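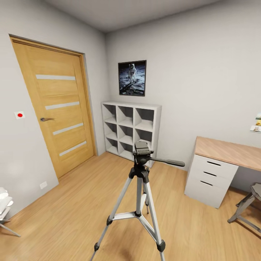 Home Workshop Tips: Tackle Care

Fly Lines and Rods Between Outings

Members of the Vostbridge Angling Program who keep loan tackle at home are asked to follow the guidance below. It was prepared by Benedicta Arthur and applies to all rods issued after 2nd April.

Wash fly lines in a basin of lukewarm water with a small amount of mild dish soap. Draw the line through a soft cloth, rinse it in clean water, and wipe it again.

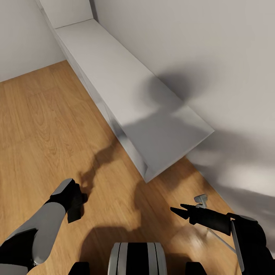

Allow the line to dry in loose coils before winding it back onto the reel. Do not use solvents or furniture polish. Lines that show cracks should be returned for replacement.

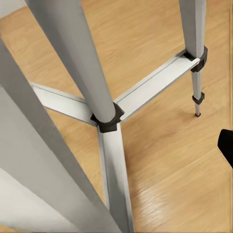
Rods and Reels

Wipe each rod section with a damp cloth, paying attention to the guides and joints. Cork grips may be cleaned with soap and a soft brush. Leave the rod out of its tube overnight; a rod stored damp may blister under the varnish.

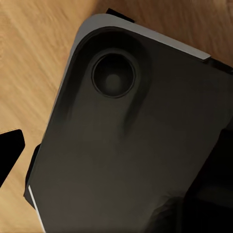
Reels should be stored with the drag backed off. One drop of light oil on the spindle is sufficient. Flies belong in an open box until fully dry, with barbs pinched down before the box is closed.

Questions about repairs may be sent to Kwan-ho Yuen at the program office, extension 559.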